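# Two halves of a pipe clamp

I have spent most of February teaching a simulated robot to pick up a pipe clamp. In the same period I picked up the real clamp, in my garage, more times than I care to admit, mostly to throw it back in the drawer.
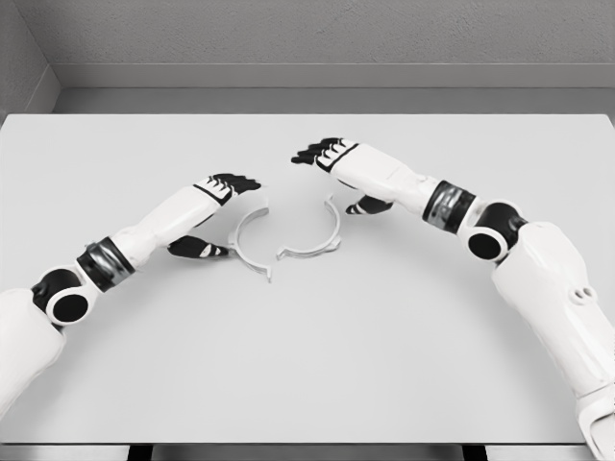 The plan is simple enough to fit on the whiteboard at Demard, the shared workshop where I rent a bench and argue with Sugeng Simanjuntak about the heater. Left hand takes one half, right hand takes the other, the two halves meet. A toddler could do it. I would hire a toddler, but they don't export logs.

My first mistake was the table. I had set the friction so low that the halves skated off at the slightest touch, and I spent two evenings blaming the fingers. Yanti Osman looked over my shoulder, asked what number I'd typed, and went back to her soldering. She has a gift for leaving before you can thank her.

My second mistake was thin parts. A thin band lying flat on a table gives a fingertip almost nothing to get under. People solve this by dragging the thing to the edge, or by using a fingernail. My hands have no fingernails, and dragging is a whole separate project, which I have named Sitompul and filed under "later" with the others.

So for now I cheat. The thumb comes in at the flange, tips the piece up a little, and the fingers close on whatever is there. I ran it 954 times over one long night with the fan howling. The first 800 were garbage (wrong contact settings, see above, I will not be discussing it further). Of the rest, 20 ended with both halves off the table at the same time, and 9 of those had them facing each other when they got there. I yelled. The dog left the room.

Getting the flanges to line up is next. I tried writing the approach by hand and it looked like two people trying to shake hands in the dark. Sugeng thinks I should fix the left half in place and only move the right one. He's probably correct, so I'm giving it another week before I tell him.

The config files go up once I've taken the swearing out of the comments.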